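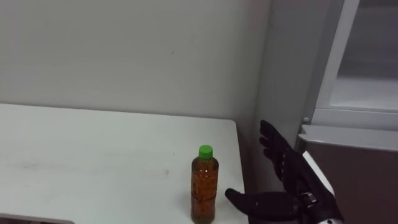 Robot hand beside a bottle with a green cap, Darnoston site

Automation at Darnoston: staff questions

Will I lose my job?
No posts are being cut. The 34 packers on the Binder line keep their grade and hours.

What will the robot do?
It picks up bottles and sets them down. Checking and paperwork stay with staff.

Do I need training?
Yes, one session of 4 hours, paid. Sessions start in April – sign up with your shift lead.

Can I stop the robot?
Anyone can. Press the red button, then call Davum support on extension 347.

Updated 30/03/2018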